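Learning to Live With Less Color (and Then a Lot More of It)

When I moved into the apartment on Tahiri Street I told everyone who would listen that I was going to have a calm home. White walls, oatmeal curtains, one plant. I had spent years in a house where every room was a different shade of somebody else's taste, and I was tired, and I thought calm was something you could get out of a paint can.

It lasted until March. By then I had started buying the brightest dish towels I could find, and I would leave them draped over the oven door where I could see them from the couch. A friend came over for soup and asked if I was feeling all right. I said I was fine, I just needed something to look at!

So this post is about how I've been letting color back in, slowly, and what I have figured out along the way. I'm no decorator. I work in billing at a dental office and I own one good pair of scissors.

Starting with cloth

If you're nervous about color, and I was, cloth is the gentlest way in. You can fold it up and put it in a closet if you hate it. My first real purchase was a throw from Nuno, the little shop next to the shoe repair place, in a rusty red I would never have dared to put on a wall. I moved it from chair to chair for two weeks before I found the right spot, which was the end of the bed, where the morning light gets to it.

After that I got braver (my bank account would say reckless) and went looking for patterned pieces. What I love about woven stripes is that somebody has already done the hard part of deciding which colors get along. Burgundy next to cream next to a kind of teal-blue, with a bit of tan to settle everybody down. I would never have put those together on my own, and now I want them in every room.
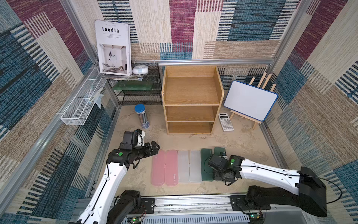
Then the walls

Paint scared me more. I bought sample pots from Ciliter, two greens that looked identical in the store and nothing alike in my hallway, and I lived with big messy squares of them for longer than I'd like to admit. One looked lovely at breakfast and like pea soup after dinner. The other one was a little dull at first and then grew on me, the way some people do, and that's the one I went with. If you only take one thing from all this rambling, please look at your samples at night with the lamps on.

I had told myself I'd spend $100 on the hallway, brushes and all, and I came in a bit over because I forgot about tape. I always forget about tape.

The kitchen, or where I stopped

I haven't painted the kitchen. I had a whole plan for it, a warm yellow, and then I went to lunch at Tastitz with my sister on a Wednesday and their back room is that exact yellow, and by dessert I had a headache. Maybe it was the wine. Either way, the kitchen is staying white for now, and the dish towels are back on the oven door doing what they can.

Next I'm hoping to re-cover the cushions on the window seat. I have my eye on a remnant with a wide blue stripe, and I'm waiting to hear back from the shop about whether there's enough of it left for both.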